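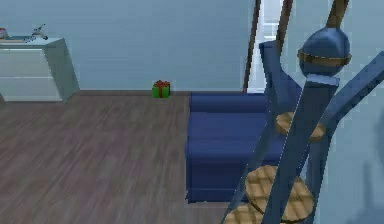

Image by Doğukan Öztürkmen / Rendered / CC BY 2.0

Sent coins with a low fee, stuck for hours. Are they gone?

Asked 23/06/2018

Moved 300 bucks of bitcoin out of Uvedis to my own wallet and picked the cheapest fee. It still says unconfirmed. Can I get it moving?

2 replies

pillowfort32
Not gone at all! Your transaction is sitting in the mempool waiting for a miner to pick it up. If your wallet supports replace-by-fee, look for a "bump fee" button and resend with a higher one - I love this feature, it saved me last October. If it doesn't, the receiving wallet can spend the incoming coins with a bigger fee, and miners will usually take both together (look up CPFP). Or just leave it, fees drop when things get quiet.

mossy_ledger
same thing here with Verkuven, went through overnight. great excuse to learn how blocks work!! don't give your seed phrase to anyone offering to "speed it up"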